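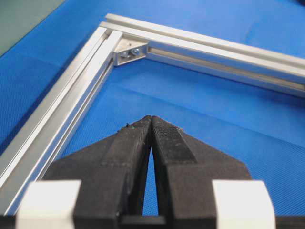 Orurside Bus Stop Notes - README

Last edit Jan 20, 2025

Short notes on bus stops in and near Orurside, typed up from paper survey sheets. One row per visit, not per stop. If a stop got visited twice it has two rows, don't merge them.

What's in it

stops.csv - stop name, side of the road, shelter yes/no, bench yes/no
visits.csv - day, time, weather, who went
comments.csv - free text, typed as written, spelling left alone

40 stops so far. The Firham road is done both directions. Hill route not started, waiting on dry weather.

Columns that trip people up

"shelter" means a roof. A wall with no roof is a no.
"lit" was only filled in on evening visits. Blank means nobody checked, so please dont read it as dark.
"wait_min" is minutes from arriving at the stop to the bus doors opening. Capped at 90, after that we went home.
"side" is the side you stand on facing the town hall. Yes it's confusing. Too late to change.

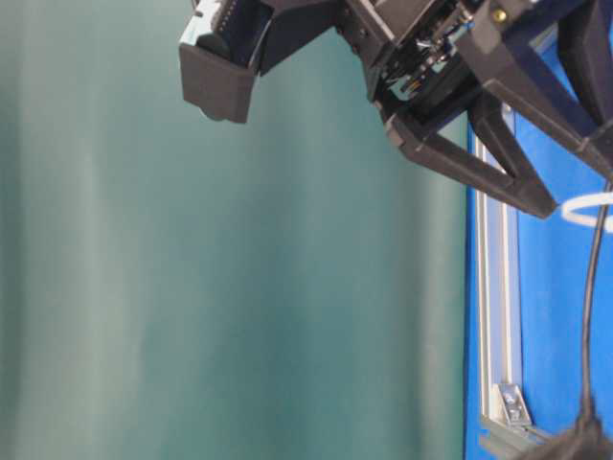
Known problems

- July visits have the wrong year in some rows, fix coming
- Two stops called Mill Lane. Use stop_id, never the name
- Timetable column was copied from the old Flilix leaflet and some of the times have changed sinse
- Comments with commas in them break older spreadsheet programs. Open as UTF-8, quotes on

Waiting times

Shortest waits are on the Firham road before school. Longest on Sundays, no surprise. Don't average the whole column - the capped rows drag it down and the number you get is too nice. Use the median, or drop the capped rows and say so.
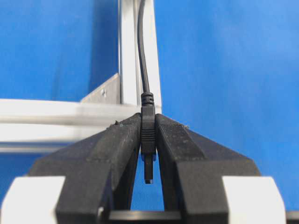

Jacqueline Chauvin wrote in to ask why the stop outside the library has no bench when there has been one for years. Checked the sheet, it says no bench. Either the bench is round the corner or we missed it. Marked "unsure" until somebody goes back.

Sending corrections

Give the stop_id, the column and the new value. Fixes to comments.csv only if we typed it wrong, the opinions stay.

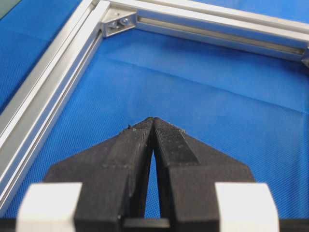 M. Yurchenko
Maintainer, survey sheets and typing

Reuse is fine, for anything. Say where it came from and which edit you used. Paper sheets are kept for 5 years, ask if you want to see one. Next up is the hill route, then evening visits for the lit column.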